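Relatório de progresso n.º 2
Acompanhamento jurídico de queixas sobre uso da força em operações policiais
Entidade executora: Risudau
Entidade financiadora: Fundo Cludevwood
Responsável pelo relatório: Mairéad Conneely
Data de entrega: 24/8/21

1. Objeto e período

O relatório cobre a execução do projeto desde janeiro, mês em que foi aprovado o relatório anterior. O projeto financia a triagem de queixas apresentadas por particulares contra agentes policiais, a preparação de peças processuais e a constituição de um arquivo consultável pelos advogados associados. Não abrange patrocínio em matéria penal quando o queixoso seja também arguido por factos sem relação com a intervenção policial.

2. Triagem de queixas

Foram abertas 422 fichas. Cada ficha contém a identificação do queixoso, o local e a data dos factos, a unidade policial envolvida, os elementos de prova disponíveis e o estado do procedimento disciplinar, quando exista. As fichas sem data determinável dos factos ficam em classe separada e não entram no cálculo de prazos.

A principal causa de devolução de fichas à fase de recolha continua a ser a falta de relatório médico contemporâneo. A equipa passou a pedir esse documento no primeiro contacto, com minuta de autorização de acesso ao processo clínico assinada pelo queixoso. A alteração reduziu o número de contactos repetidos, mas não resolveu os casos em que o hospital exige pedido presencial.

3. Processos em curso

Sete processos passaram à fase judicial. Em dois deles foi requerida a junção das gravações de comunicações rádio; o primeiro requerimento foi deferido e o segundo aguarda decisão. Nos restantes cinco, a intervenção limita-se à constituição como assistente e ao acompanhamento de diligências de inquérito.

O parecer sobre o ónus da prova em detenções sem testemunhas, encomendado ao escritório Ó Dubhghaill, foi recebido e distribuído aos advogados associados. O parecer conclui que o registo incompleto da detenção pode ser valorado contra a autoridade que o elaborou, desde que a omissão incida sobre elementos de registo obrigatório. Niamh Ní Mhurchú, coordenadora jurídica, redigiu uma nota de aplicação com a lista desses elementos. A nota será revista se houver decisão de recurso em sentido contrário.

4. Arquivo documental

A digitalização do fundo em papel atingiu 3.000 páginas. O reconhecimento ótico de caracteres é satisfatório em documentos datilografados e insuficiente em autos manuscritos, que terão de ser transcritos por leitura direta. A indexação segue o esquema aprovado na proposta inicial, com um campo adicional para a referência do processo disciplinar.

O acesso ao arquivo faz-se por conta nominativa. Os nomes de menores e de testemunhas protegidas são ocultados na cópia de consulta; a cópia integral fica em suporte cifrado, à guarda da coordenação jurídica. O contrato de alojamento com a Grandent foi renovado nas condições anteriores.

5. Desvios face ao plano

a) A formação de advogados estagiários não se realizou na data prevista. O programa está concluído e falta confirmar o formador do módulo de medicina legal.
b) A rubrica de traduções apresenta execução superior à prevista, por força de depoimentos prestados em línguas não contempladas no orçamento. Propõe-se compensação pela rubrica de deslocações, sem aumento do total financiado.
c) O protocolo de partilha de dados com a provedoria continua por assinar. A última versão foi devolvida com observações sobre prazos de conservação, às quais a equipa já respondeu.

6. Riscos

O risco mais relevante é a prescrição do procedimento disciplinar em fichas antigas. A lista de prazos é extraída semanalmente e enviada à coordenação jurídica. Mantém-se ainda a dependência de um único perito em análise de vídeo, cuja substituição em caso de impedimento não está assegurada.

7. Próximo período

Estão previstas a conclusão da transcrição dos autos manuscritos, a realização da formação em atraso e a entrega de um modelo de petição para acesso a registos de detenção. Pede-se à entidade financiadora que se pronuncie sobre a transferência entre rubricas referida em 5 b) antes do próximo pagamento.

8. Imagens

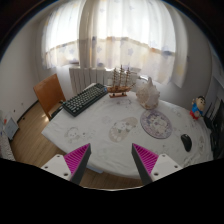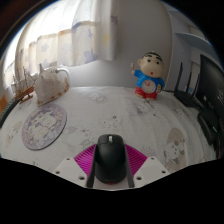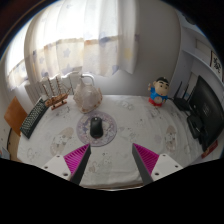 Figuras 1 a 3. Mesa com toalha branca; na figura 1, teclado e modelo de veleiro; na figura 2, rato de computador.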